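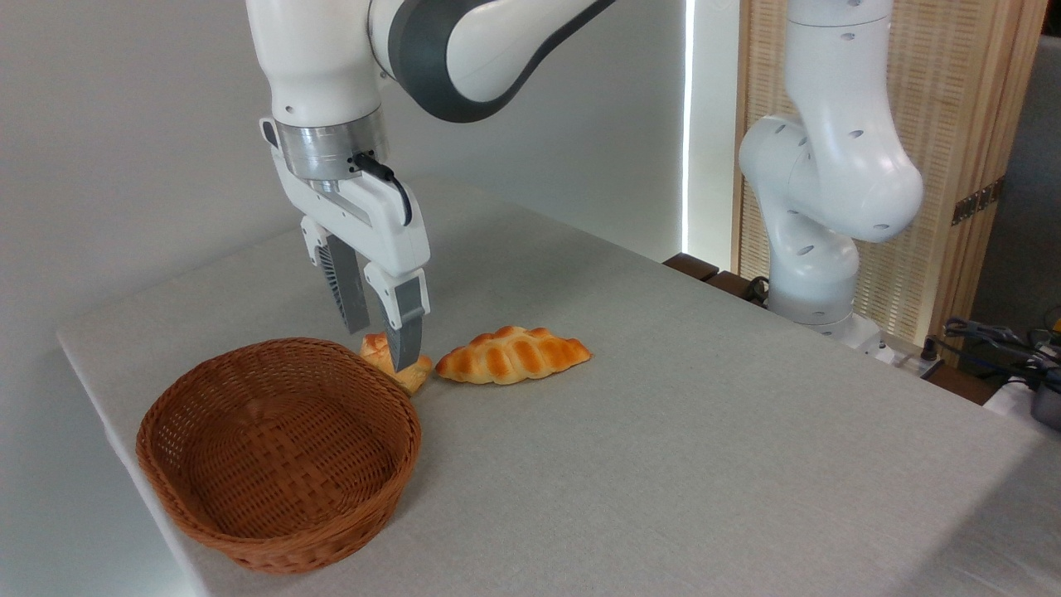
Fabriquer un recueil de nouvelles : de la copie au bon à tirer

Temps de lecture : 4 min

Projet tutoré, licence professionnelle Métiers de l'édition
Équipe : Lemlem Shiferaw, Kelly Macedo, Ismael Godoy
Encadrant : Welington Xavier

Nous utilisons des cookies pour mesurer l'audience de ce site. Accepter / Refuser / Paramétrer

1. Le texte

Le projet consistait à préparer l'édition française de Karum, un recueil de nouvelles de Tarcísio Holanda, pour la petite maison Buzatu. L'auteur nous a remis sa traduction en février, dans un seul fichier de traitement de texte, sans feuille de style. Les dialogues mélangeaient guillemets droits et tirets courts, et les titres étaient mis en gras à la main.

2. Préparation de copie

Kelly Macedo a établi la marche typographique : guillemets français, espaces insécables, capitales accentuées, italique pour les mots portugais non lexicalisés. La correction a été faite en deux passes, l'une sur écran, l'autre sur papier. Nous avons relevé 638 interventions, dont une bonne part concerne la ponctuation des dialogues. Les questions de sens ont été envoyées à l'auteur dans un tableau séparé. Il a refusé plusieurs de nos propositions sur la nouvelle « Pronda », où les répétitions sont voulues. Elles ont été rétablies.

3. Maquette

Ismael Godoy a composé l'intérieur. Le premier gabarit avait des marges de petit fond trop étroites et le texte plongeait dans la pliure. Après élargissement, le livre a gagné presque 90 pages, ce qui dépassait le devis. Nous avons baissé le corps d'un demi-point et supprimé les belles pages obligatoires en début de nouvelle. L'éditeur a accepté ce compromis, que Lemlem Shiferaw trouve encore un peu serré à la lecture.

4. Pages liminaires et mentions légales

Cette partie a pris plus de temps que prévu. Il fallait la mention du titre original, le copyright de l'auteur, celui de l'édition française, l'ISBN et le dépôt légal. L'épigraphe est tirée d'un poème publié chez Kavow, encore sous droits. Notre première demande d'autorisation est restée sans réponse et la seconde est partie avec la page maquettée en pièce jointe. L'accord est arrivé avant le bon à tirer, avec une formule de crédit à reproduire telle quelle.

5. Ce que nous ferions autrement

La demande de droits aurait dû partir dès la réception du manuscrit. Il aurait aussi fallu figer le gabarit avant la seconde passe, car les coupures de mots ont été vérifiées pour rien sur la première version. Le fichier de styles est archivé avec la marche typographique pour le groupe suivant.

Dernière mise à jour : juin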